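Regel dreiundneunzig

Als Kumudini Patwary die Halle in Etamthorpe übernahm, bestand die Betriebsordnung aus 93 Regeln. Die letzte war mit Kugelschreiber nachgetragen: Kein Arm hält etwas Spitzes, während der andere arbeitet, ohne dass ein Mensch den Stopp in der Hand hat.

»Die hat Leclerc geschrieben«, sagte Shirley MacLeod. »Im Dezember, nach der Sache mit dem Fleischspieß.«

»Was war mit dem Fleischspieß?«

»Steht im Ordner.«

Es stand nicht im Ordner. Dort lagen die Protokolle der Durchläufe, 3.842 Blätter, und eine Rechnung für Kabelbinder. Kumudini las zwei Abende lang. Bei jedem Durchlauf mit einer Gabel gab es ein Feld für die Unterschrift desjenigen, der am Stopp gestanden hatte. In Shirleys Schichten war es immer ausgefüllt. Bei Noman Niazi fehlte die Unterschrift zehnmal hintereinander.

Sie ging am nächsten Morgen hinunter. Noman hatte den Tisch schon eingerichtet und saß am Rechner, den Stopp neben der Tastatur. 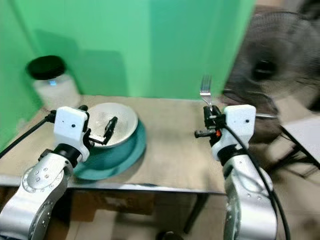 Station mit grüner Rückwand: linker Greifer an der weißen Schale, rechter mit Gabel, Zinken nach oben.

»In der Hand«, sagte Kumudini.

Er sah auf. »Er liegt zehn Zentimeter von meiner Hand.«

»In der Regel steht: in der Hand.«

»Dann kann ich nicht tippen.«

»Dann tippt jemand anders.«

Noman hielt den Durchlauf an. Er war nicht verärgert, eher müde. Er sagte, für zwei Leute an einer Station gebe es keine Stunden, das habe er Hélène Ross schriftlich mitgeteilt, und Ross habe geantwortet, die Regel sei eine Empfehlung.

»Haben Sie das noch?«

Er hatte es noch. Kumudini druckte die Antwort aus und heftete sie hinter die zehn Blätter. Dann zog sie sich einen Stuhl heran, setzte sich neben ihn und nahm den Stopp. Das Gehäuse war leichter, als sie gedacht hatte.

»Wie lange dauert das?«, fragte sie.

»Bis Mittag. Wenn nichts fällt.«

»Gut. Fangen Sie an.«

Er tippte. Auf Blatt 3.843 schrieb sie ihren Namen in das Feld – etwas zu groß, sodass er über die Linie ging.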